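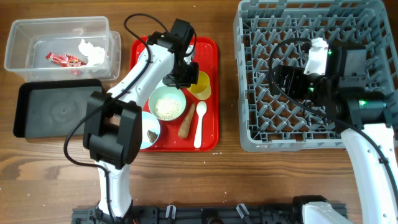
Meteor scatter log, November, Lemum receiver

Disar gave us 2168 events for the night. The summary page calls them detections and draws a handsome bar chart, and I don't believe it. The last clear night at this gain setting gave us nothing like that number, and one shower near its peak doesn't do that to a forward-scatter setup pointed where ours is pointed.

Setup as before: the Bitell receiver, the Yagi on the short mast, upper sideband, gain fixed by hand. I had the automatic gain off this time. Miyuki had the other receiver running at Shemweta on the same transmitter, clock checked against GPS at both ends before start.

First look through the plots, 5.40 am. Plenty of short vertical pings, which is what we want. Also a lot of long sloping lines that cross the carrier over a minute or more. Those are planes. Disar has an aircraft filter and it was switched on, so either it isn't working or it chops each slope into bits and keeps the bits. I lean towards the second. After filtering it still kept nearly 2000.
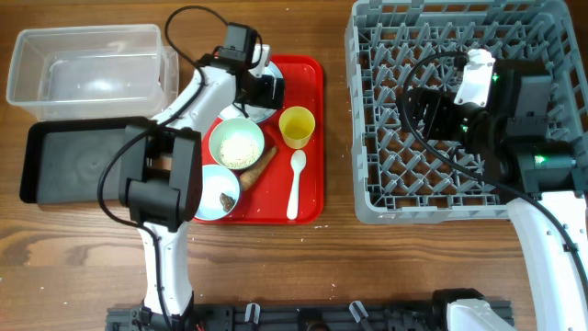

Coincidence between stations is the other thing the summary leans on. It matches any Lemum event to any Shemweta event inside a five-second window and prints the match rate as if that settled it. With event rates this high you'd match a fair share by luck. It's the same as the yellow cup and the pale green bowl on the red tray: get low enough on the right side and they line up, and all you've learned is where you're standing. What I want is the match rate with one station's clock shifted by ten minutes. If that comes out close to the unshifted rate, the matches mean nothing. Not run yet, the export from Shemweta was in local time and I had to redo it.

Hand check: pulled 100 events at random from the filtered list, looked at each spectrogram without the label showing. 17 were plainly pieces of aircraft track. A further group I'd call doubtful, mostly very weak and sitting right at the trigger level. I didn't force those into a yes or a no. I know that leaves the sheet messy.

Threshold is my main suspect for the weak ones. It's set relative to a noise average, and the average is taken over too long a stretch, so when the background drops after midnight the trigger lags behind. Need to plot noise against time before saying more.

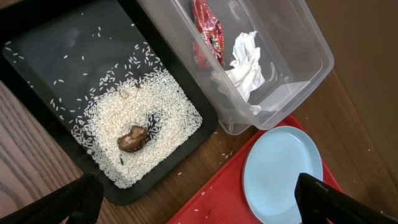
Caroline Kioko thinks I'm being too hard on it. Her argument is that a steady false rate doesn't matter much if all we want is the shape of the night, and the rise before dawn is there in both stations whatever you do with the filter. Fair, up to a point. But the morning flights also start before dawn, and both stations hear the same planes. I asked if she'd accept the rise with every event longer than one second thrown out. She said yes, and that she'd expect it to survive.

It would cost us the overdense echoes, the long bright ones. I can live with that for a test.

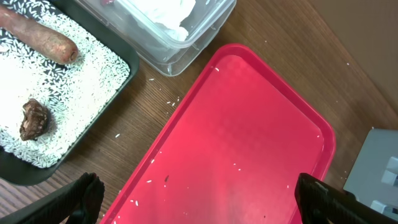
3 min read

Later, same day. Cut applied at one second. There's still a rise towards dawn at Lemum, smaller than before. At Shemweta it's there if you want it to be. I wouldn't show that plot to anyone without error bars, and Disar doesn't draw them, so I'll do it from the raw file.

Miyuki Honda sent her noise trace. It has a step in it shortly after 2 am that ours hasn't got – possibly a fridge or a switch-mode supply in the next building. Her rates jump at the same time. Anything from Shemweta after that step is out until she finds the cause.

To do:
Shifted-clock match rate, ten minutes and then an hour.
Shorter noise average, rerun the same night.
Hand check a fresh lot from before midnight only, Caroline to do it separately with no peeking at mine.
Ask whether the aircraft filter was ever tested on a receiver this close to a flight path.

Do not put the 2168 in the group summary. If someone asks for a number, they can have the sheet with the doubtfuls left in.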